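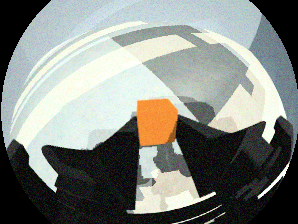

9 min read

The Traltero is a countertop dough proofer, meaning a box that stays warm. I've had one on my bench since April, and I went into it assuming I'd be sending it back. I didn't send it back. I'm still not sure that was the right call.

Some background so you know where my grumbling comes from. I bake two or three loaves most weeks, nearly all of them sourdough, in a weatherboard house with no insulation under the floor. In summer the dough runs away from me. In winter it sits there like putty. For years I dealt with this the way everyone does, by putting the bowl in the oven with the light on and a note stuck over the dial so I didn't preheat it with a plastic tub inside. I have preheated it with a plastic tub inside. The note came after.

So I'm the target market, and I've been suspicious of these boxes for as long as they've been sold. You can make one from an esky and a jar of hot water. You can make one from the microwave and a mug. What you're paying for is a thermostat, and I wanted to know if the thermostat was any good.

The box itself

It folds down flat, more or less, and the sides hinge up and click into the base. The lid is a clear panel that sits on top with a rubber lip. Inside there's a wire rack that stands over the heating plate, and a shallow water tray for humidity. The controls are on the front: a dial, a small display, and a button that swaps between Celsius and Fahrenheit. I hit that one by accident constantly.

Setting it up the first time took longer than it should have. The hinge on the left side was stiff enough that I thought I was doing it wrong, and the booklet has a drawing of the right side only. Once it's up you'll want to leave it up. The flat storage is the main thing Traltero talks about on the box, and I've folded mine exactly once, to see if it would still fold.

It takes a big round bowl or two loaf tins side by side. Two bannetons fit if they're the small ones. My oval one goes in on an angle and the lid doesn't quite close, which defeats the purpose. If you bake large ovals, measure before you buy. The dimensions printed on the carton are the outside dimensions. The usable space is a fair bit less, and I think a company that wanted you to know that would have printed it.

Does it hold temperature

This was the question, and I tried to be fair about it. I put a probe thermometer through the gap at the lid and a second one in a glass of water on the rack, set the dial to 26 degrees and wrote down what I saw through a Wednesday when I was home all day.

The air in the box swung up and down a good deal more than I'd have liked. It would climb past the setting, cut out, drop below, then kick back in. If you only watched the display you'd never find out, because the display shows the number you asked for. It doesn't show the number you've got. I don't know why any manufacturer thinks this is acceptable, and plenty of them do it.

The glass of water was a different story. It took most of the morning to warm up and then it stayed put, near enough to the setting that I stopped checking. Dough behaves more like the water than the air, so for bread the swings don't seem to matter much. For yoghurt, same thing. I wouldn't trust it for tempering chocolate, even though there's a picture of chocolate on the carton.

Where it struggled was first thing in the morning in July. Our kitchen gets down to single digits overnight and the box couldn't drag itself up to a high setting without a tea towel over the lid. The booklet says not to cover the lid. I covered the lid. Make of that what you will, and don't blame me if yours melts.

The bread

My loaves are more predictable now. I'd like to tell you they're better and I can't honestly claim it. The crumb is the same crumb I was getting on a mild day in spring, only I get it in winter as well, and I can say with some confidence when the dough will be ready to shape. That's worth something. It means I can go out.

My neighbour Kulap Boonyarit has been baking a lot longer than I have and runs the Saturday sourdough table at our local market. I took over a loaf from the box and one done the old way in the oven with the light on, same flour, same starter, same day, and didn't say which was which. She preferred the oven one. She said the other was a bit bland. I went home and thought about that, and I suspect she's right: it's quicker when it's warm, and quicker tends to mean less flavour. I've since dropped the setting by a couple of degrees and let it go longer. She hasn't been offered a rematch.

She also pointed out that she proofs on top of her hot water cupboard and has never spent a cent on it. I don't have a hot water cupboard. It's still annoying.

Compared with the others

I borrowed a Dama from a friend for a fortnight, and I've used the Oltach at a class. The Dama is the fancy one. It has a fan, a door on the front instead of a lid, and an app. The fan does even out the air, and on my thermometers it was clearly steadier. It also dries the skin of the dough unless you keep the water tray topped up, and it hums. If you've got an open plan house you'll hear it through the telly. The app told me my dough was ready when it had barely moved, then told me again an hour later as though it hadn't said so the first time. I turned off notifications and at that point it was an expensive cupboard.

The front door is a real advantage, mind you. With the Traltero you need clear space above it to get the lid off, so it can't live under overhead cupboards unless you slide it out every time. Ours is on the end of the bench where the toaster used to be. The toaster is now on top of the fridge. This has not been popular.

The Oltach is the cheap one, and I only had a day with it so take this lightly. It's a soft-sided bag with a heat mat in the bottom. The one in the class had a zip that had already started to go. It was warm, certainly. I saw no sign of it being any particular temperature. For the money you could buy a seed-raising mat from the garden centre and put an upturned tub over it, and you'd be no worse off.

There's a Nkuna model as well that people on the baking boards swear by. I haven't used it. I'll note that a lot of those posts read very much like each other.

Cleaning, noise, power

Cleaning is easy if you do it straight away. Dried flour paste in the hinge channel is miserable to get out and needs a toothpick. The water tray gets a chalky ring, which vinegar shifts. The wire rack isn't stainless as far as I can tell, as mine has a speck of rust at one of the welds after a few months. I emailed to ask about it and got a reply thanking me for my interest in Traltero products.

It's silent apart from a click when the thermostat cuts in. I stopped hearing the click after the first week. My partner has not.

On power I can't give you a proper figure because I never got around to putting a meter on it. It didn't make a dent in the bill that I could see, but then the bill went up anyway.

The cord is too short. Every appliance I own has a cord that's too short, so I'll leave that there.

Things on the carton I'd ignore

"Bakery results at home." A bakery has an oven the size of a car.

"Over 1000 happy bakers." I'd like to know how happiness was established. I registered mine for the warranty and I've a feeling that's how I got counted.

"Slow cooks too!" It does, in the sense that the plate has a high setting and you can put a pot on it. I made a pot of beans. They took the whole day and part of the evening, and the pot has to be a flat-bottomed metal one, and you can't use the rack. I own a slow cooker already. It was at an op shop and cost less than the beans. If you don't have one I suppose this counts for something, though I would have swapped the feature for a display that told the truth.

"Perfect every time." No.

Who should get one

If your kitchen sits at a reasonable temperature most of the year, save your money. Put the dough somewhere a bit warm and wait. A person with a cold house who bakes every week will get use out of it, and I'd put myself in that group with some reluctance. If you bake at Easter and then not again until Christmas, you're buying something to store.

I'd also wait for a sale. It was marked down 16 percent when I got mine and I've seen it lower since, so I don't believe the full price is one that many people pay.

What would change my mind to a proper yes: a display that shows the actual temperature, a lid tall enough for a big oval, a longer cord, and a rack that doesn't rust. None of that sounds hard. The second version is meant to be on the way, according to the shop, though the bloke there also told me the first one came with a dough scraper, and it doesn't.

Three stars. Two and a half in July.

Update: the left hinge has loosened up with use and is now looser than the right one. It still clicks in. I'm keeping an eye on it.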